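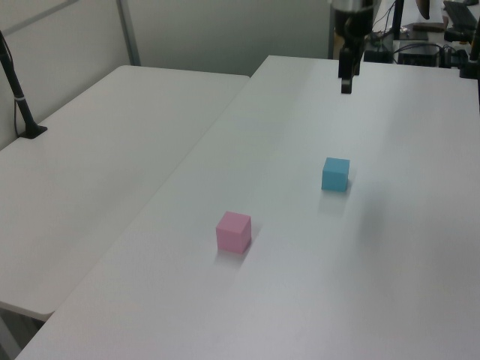 What does the packing bench lose when the arm takes over the sorting?

Mostly the part of the shift when people talk to each other, and a good deal of the walking. The sorting itself is the bit everybody was glad to hand over, me included.

January 8, 2018
Pulgate workshop, back bench

First proper entry since the break, so it's a long one. Skip to the bit about the rota if that's all you came for.

Foam cubes again today, the pink one and the light blue one. The job for the arm is dull on purpose: pick the colour it's told, put it where it's told, go back up and wait. I ran 162 picks between setting up and going home, 100 on pink and the rest on blue. Pink gave me no drops at all. Blue gave me 2, both from the far end of the table, and both times the finger came down a touch to one side and nudged the cube along before anything closed on it. I've left the far end in the plan for tomorrow, same height, slower approach, and we'll see.

I did wonder about the light. The white top throws a soft reflection under each cube and with the pale blue one I can talk myself into thinking the software is taking the reflection for part of the cube. No proof of that yet! If anyone has a bit of dark card big enough to put down, leave it on my chair please.

Now the people side, which I said I'd write up and then kept putting off.

Before Christmas I spent a couple of shifts over at Turico standing with the packers (in the way, mostly). They sort by colour and size into trays, one person feeding, one person checking, and then they swap. The swap is the thing I'd missed completely when I drew up the first plan. On my drawing it was wasted time. On the floor it's when you shake your hands out, have a word with whoever's next to you, find out that the batch from this morning was sticky and you'd better watch for it. If the arm does the feeding, there's no swap. The checker just stays a checker all day long, and I wouldn't want that job, and I don't think I'd be any good at it by the afternoon either.

So the new plan has the checker moving between the arm and the label bench every 59 minutes. Yes, 59, I know, it comes from the line timer, which resets on the hour and needs a minute to do it. We could fight the timer or live with it and I'm for living with it.

Things the packers asked me, written down as I remember them:

Who clears it when it stops? At present, me, and I'm not there. This has to change before anything goes on the floor. I'd like everyone on the shift shown how to clear a stop and start it again, with time set aside in working hours and not squeezed into a break.

Can you slow it down yourself? I said yes and then came back here and found it was three menus deep, so that was a fib. I'm moving it to the first screen this week.

Does it keep a record of how fast I check? It does record the time between one tray and the next, so in a roundabout way it does, yes. I hadn't thought of it like that. I've asked for the tray times to be lumped together by shift, with nothing kept against a person. Waiting for an answer. I'd rather not go back over there until I've got one.

Will there be fewer of us? I can't answer that and I said so. What I've been told is that the hours saved go to the Allura orders, which are running late anyway. I wrote that down word for word at the time and it's in the front of this notebook. It's a fair question and it'll be asked again, and somebody with more say than me ought to be stood there when it is.

One more that wasn't a question. A packer who's been on that bench a good many years picked up a tray, tilted it to the window and put it to one side, all in a second or so, and when I asked what was wrong with it I got "feels light". It was one short. We haven't got anything in the Jia build that would catch that. A scale under the tray would do it, I suppose, but I'd never have put one on the list if I hadn't been loitering. Adding it now.

Rota for the trial, draft, please scribble on it:
Feeding: arm
Checking and labels: two people, changing over on the timer
Floating: one person, clears stops, fetches trays, covers breaks
Me: first week, on site, hands in pockets as far as I can manage it

I keep going back and forth on the floating job. It sounds like the nice one, but it could easily turn into the one who gets shouted for. Maybe it should go round with the others, so it's three jobs in the circle instead of two. Will ask over there before I settle it.

Small jobs left over:
Speed control to first screen
Dark card test, blue cube, far end
Price up a tray scale
Rewrite the stop message, at present it says "fault 4 hold state" and it could just say "tray full, swap it"
Find out who decides on the tray times

Stopped there for the day. Settings saved under Jia, second folder, the one without the space in the name.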